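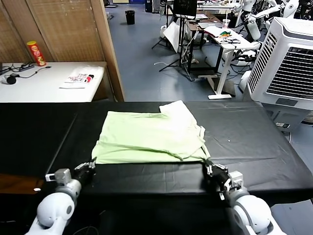

Figure 1. Folding task, T-shirt on the black table. The right gripper holds the lower right corner of the shirt.

3. Collecting the demonstrations

3.1 Purpose of this part

The aim of our project is to teach a two-armed robot to fold clothes by imitation. The learning program is trained with recordings in which a person controls the arms and does the task correctly. In this chapter I describe how we made the recordings. The training itself is written in chapter 4 by my project partner, and the choice of the network was already explained in chapter 2.

3.2 The task

We decided to use T-shirts only. In our first plan there were also towels and trousers, but our supervisor, Mr Vilmos Virág, advised us to keep one type of garment and to vary it well. We used 24 shirts of different colours and sizes. Each recording, which we call an episode, begins with the shirt on the table and ends when both arms have gone back to the rest position.

The start state of the shirt is important. When we always began from a flat shirt, the first model could not continue if a corner was turned over. Therefore we defined five start states: flat, one sleeve under the body, half folded, folded with a loose corner, and crumpled. The operator reads the start state from a list before each episode and prepares the shirt by hand.

3.3 The table

The table is covered with a black sheet. In the first week we worked on the bare surface and the light shirts were difficult to separate from it in the camera picture. With the black sheet the edge of a light shirt is much clearer. The disadvantage is that the sheet moves a little when a finger pushes on it, and then creases appear. We pulled it tight every morning and once more after lunch.

3.4 Recording and labels

The recording program is called Kurex and was written by students of an earlier year. It saves the camera pictures and the joint angles of both arms with the same clock. After the episode the operator must press one of three keys: good, usable, or delete. We call an episode usable if the shirt is folded at the end but the operator needed a second try for one of the corners.

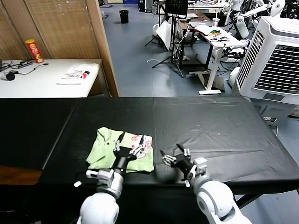

At the beginning my partner and I did not use these labels in the same way. He marked an episode as good even if a sleeve was visible at the side, and I marked the same thing as usable. We noticed it on a Monday, when we looked through the recordings together, and we wrote a short rule with drawings. All episodes made before this rule were labelled again.

In total we recorded 2955 episodes. Of these, 783 were deleted. The most frequent causes were a lost grip on the fabric, a delay in the control signal, and a shirt which slid over the front edge of the table. The remaining 2172 episodes were given to the training.

3.5 Difficulties

Controlling the arms is tiring. After an hour the movements of the operator become faster and less exact, and this can be seen in the joint data. From February we changed the operator every forty minutes. The number of deleted episodes per day became smaller after this, but we also had more practice by then, so I cannot say which reason was stronger.

The second difficulty was picking up a single layer of fabric. The operator often took two layers and had to open the fingers again. We kept these corrections in the usable group, as the model should also learn how to recover from such a mistake. Whether this was a good decision is examined in section 4.3, where the model is trained once with the usable group and once without it.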